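Co-host wanted, Brata Nights podcast (paid, part time)

Skinthorpe based, must be able to get to the studio

OK so we need a second voice, and fast. Our current co-host is off to a radio job in July and we'd like somebody in the chair before then. New episodes go out twice a week, mostly music gossip, album talk, who's beefing with who, the odd live call with a DJ or a stylist or whoever will pick up.

What you'd do: two recordings a week, 90 minutes each, evenings, 7 pm start. Read the show notes beforehand. Have opinions. Push back when the other host is wrong (often). Cut a few short clips for social after each show, we'll show you how if you haven't done it.

Afrobeats, amapiano, highlife, whatever you love, but you need to really know one scene inside out. Knowing who produced what helps a lot. So does having been to a show in the last year. 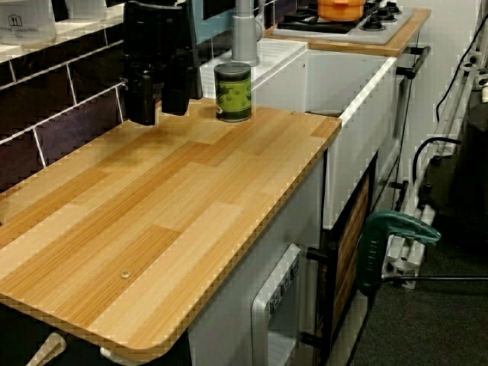
Pay is $410 a month to start, reviewed after 27 episodes. Travel from Kunthorpe covered, anywhere further ask us first. No benefits, this is freelance, you handle your own taxes.

Not needed: a degree, a following, your own mic. Radio or campus station experience nice but we've hired without it before. You do need to be 18 or over. Some of the language on the show is rough.

One thing, please read. We talk about real people and some of them have lawyers. Anything you say as fact has to be sourced, and Beyene Audio (they produce us) can pull a segment before it airs. If that's going to drive you crazy this probably isnt the show for you.

To apply: send a voice note, 2 minutes max, telling us about the most overrated single of the year and why. No music under it. Plus a few lines on who you are and which evenings you can't do. No resumes, we won't open them. Use the contact form on the Brata page and put CO-HOST in the subject line or it gets lost.

Shortlisted people come in for a paid test recording, one hour, unaired. We'll try to get back to everyone but if its been a month and you've heard nothing, assume no.

Form closes at midnight on the last day of May.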